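Cómo comprobar los datos de una empresa antes de pagarle por adelantado

Si va a adelantar dinero a una empresa que no conoce, dedique antes una tarde a revisar quién está detrás. Casi todo se puede hacer por internet y buena parte es gratis. Esta guía sirve para un taller de reformas, una tienda en línea o un proveedor nuevo.

Empiece por el nombre legal. El nombre comercial y la razón social no siempre coinciden. Una tienda puede anunciarse como Clitura y facturar como Dallel, S. L. Busque la razón social en el aviso legal de la web, en un presupuesto o en una factura. Si no aparece en ninguno de esos sitios, pídala por escrito.

Con la razón social y el NIF, consulte el Registro Mercantil. La información básica incluye el domicilio, el objeto social y los administradores. Las cuentas anuales se piden aparte y tienen un coste. Para un encargo pequeño suele bastar con lo básico. A partir de 2000 euros de anticipo, conviene pedir también las cuentas.

Anote la fecha de constitución y compárela con lo que dice la publicidad. Una empresa que presume de décadas de experiencia y se inscribió hace 5 meses tiene que poder explicarlo. A veces hay un cambio de forma jurídica o un traspaso, y entonces habrá documentos.
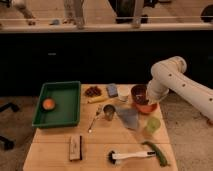 ¿Hace falta avisar a la empresa de que se la va a consultar?

Los datos del Registro Mercantil son públicos y cualquiera puede pedirlos sin avisar a la sociedad. Otra cosa son los datos personales de sus empleados, que tienen su propia protección y no deben recopilarse por curiosidad.

Siga con la dirección. Búsquela en un mapa y mire si corresponde a un local, a una vivienda o a un centro de negocios. Un domicilio compartido es legal y frecuente, pero debe saber dónde presentar una reclamación. Llame también al teléfono fijo en horario de oficina.

Lea las opiniones en 2 sitios distintos como mínimo. Ordénelas por fecha y fíjese en las quejas que se repiten: retrasos, devoluciones que no llegan, cambios de precio. Varias reseñas con las mismas frases valen poco. Busque además el nombre de los administradores junto al de otras sociedades. Si Kedness cerró con deudas y los mismos administradores abrieron después Yazdani, le interesa saberlo.

Por último, guarde todo en una carpeta: capturas del aviso legal, la nota del registro, el presupuesto firmado y los correos. Si queda alguna duda, proponga un pago por fases. Para un trabajo de 2000 euros puede ofrecer 1000 al empezar y el resto a la entrega, siempre por transferencia a una cuenta a nombre de la sociedad.

Contacto | Aviso legal | Todos los derechos reservados | Volver arriba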